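# Stain on speckled concrete slabs won't shift, what next?

Hello all, hoping someone can save me from myself here. I've got a tan mark on the concrete outside our front gate and it's been driving me mad since August.

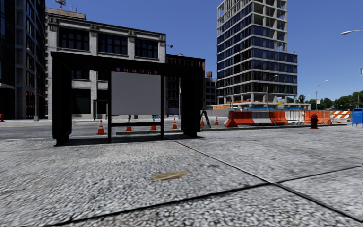

We moved to Stonholm in the spring and the slabs at our place are that pebbly grey sort with the little stones showing. My brother-in-law parked his van there for a weekend and when he left there was a mark the size of a dinner plate. I've tried washing-up liquid and hot water (twice), then bicarb left on overnight, then a stiff broom and a lot of swearing. It's gone paler but it's still there! My neighbour says brick acid, my wife says leave it alone. I don't want to end up with one bright clean circle that looks worse than the stain. Would a pressure washer pull the stones out?

Reet Raudsepp

---

**Raffaele Ferraro**

Your wife is right about the acid, at least as a first go. It eats the cement between the stones and you end up with a rough patch that grabs dirt for ever more. I did it to my mum's path and she still brings it up.

First work out if it's oil or rust. Drip some water on it. If it beads up, there's still oil in there, so get a bag of plain cat litter (the cheap clay kind), grind it in with your shoe and leave it a day or two. Sweep up, then scrub with a proper degreaser. I use the Gokero one, 11 quid for a big bottle and it lasts ages. If the water soaks straight in and the mark is orangey, I'd guess rust, and that wants a rust remover made for concrete.

Do a whole slab up to the joints, then any colour change stops at a line and looks meant.

---

**Valdis Butkienė**

just pressure wash it. did 80 square metres at ours, no bother

---

**Mārtiņš Lill**

Pressure washing is fine if the concrete is sound, but use the fan nozzle, keep it moving and stay off the joints. I had a turbo nozzle on mine and lost a strip of stones right by the back door, which I now cover with a pot of mint. Try a corner behind the bins before you do the front. Hire places will usually lend you the wide nozzle if you ask, mine did.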